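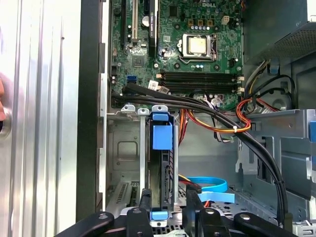 ## Lab 9: Comparing two grippers inside a PC case

Read these notes before you come in. The lab runs 2 hours and the cell has to be free when it ends.

**Grippers**

- Pendale: parallel, flat fingers, bare metal tips
- Willik: parallel, narrower fingers, rubber pads

Both bolt to the same wrist plate. Change the tool setting in the Hulme controller every time you swap. If you forget, the arm will be off by the difference in finger length and you will hit the drive cage.

**Task**

Each group does 16 approaches per gripper. For each one, start at the home pose, move into the open case, close on the target, hold, and return. Targets are in this order:

1. the blue handle on top of the drive cage
2. a memory slot latch (touch only, don't pull)
3. the blue SATA data cable

Cables are the hard part. The black bundle crosses the case below the memory slots and then turns down the side, so a straight path to the cage can snag it. Plan a waypoint that keeps both fingers clear.

**What to record**

Log finger position and motor current for 1000 samples per approach. Mark each approach as clean, touched something else, or stopped. Keep the wrist camera exposure fixed for both grippers, or the video can't be compared.

**Write-up**

One table, one plot of current against finger position, and a paragraph on which gripper you would pick for cable work. Upload to the Brellport folder.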